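Home | Opinion | Health | Ponds | Archive

Test the shrimp before the truck leaves

4 min read

Shrimp farmers in our county buy their young stock from hatcheries they have never visited. The postlarvae arrive in oxygenated bags, somebody signs a sheet, and the bags go in the water. If the animals carry a virus, the farmer learns about it weeks later, when the feed trays come back full and dead shrimp turn up on the bottom. By then the hatchery has been paid.

I think every batch should be tested before it ships, by a lab the hatchery does not own, and the result should travel with the bags. Most people I have talked to in the trade agree with the first half of that sentence and get quiet at the second.

The usual argument is cost. I run nine ponds at Feltlow, and last season I kept my receipts. Testing all my incoming stock at an outside lab came to $1,118. That is real money on a farm my size. It is also less than I spent on lime, and a lot less than the price of restocking one pond after a die-off, which I have had to do twice.

The second argument is that farms already do their own checks. We do. We look at gut color, we count swimmers in a basin, we run a salinity stress test. These are worth doing and I am not about to stop. They will tell you if a batch is weak on the day. They won't pick up a light infection in animals that still look fine, and those are the batches that cause the trouble, spreading slowly through a pond while the farmer blames the weather or the feed.

Prodosau, the hatchery most of us buy from, does test its broodstock. I give them credit for it. But a clean parent in October says little about a tank of young shrimp raised months later on live feed and shared water. The sample has to come from the batch being sold.
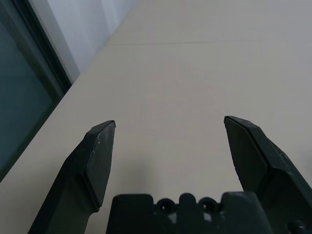 What a fair rule would look like

The sample should be pulled by someone outside the hatchery, on a set day. Wednesday would suit most of us, as trucks usually load at the end of the week. It should be large enough to mean something. A handful of animals from the top of one tank is close to useless when the infection rate is low.

The report should name the viruses tested for. I have seen certificates that say "disease free" and list four tests, all for diseases we have known for decades. The newer ones that kill slowly were not on the page. A farmer reading that would think he was covered.

Costs should be split. Csizmadia, the co-op that handles our joint feed orders, could collect a small fee per bag and pay the lab directly. That keeps the seller from shopping for a friendly result, and it keeps small farms from paying the same flat charge as the big ones.

Then there is the matter of bad results. At the moment a farm that finds a virus has every reason to stay quiet – its neighbors stop returning calls and its buyers drop the price. I would like positive results reported by water district, with the farm name held back unless the owner agrees. The people downstream need to know when to shut their intakes. They don't need to know whose pump it was.

Some of this will slow deliveries by a day or two. We can live with that. Stocking dates already slip for rain, and for truck repairs.

The growers' meeting at the Brodo hall will take up the hatchery contract again before the next stocking. I plan to ask for batch testing to be written into it, and I hope others who have emptied a pond early will come and say so.

Contact | Copyright Feltlow Pond Notes | Back to top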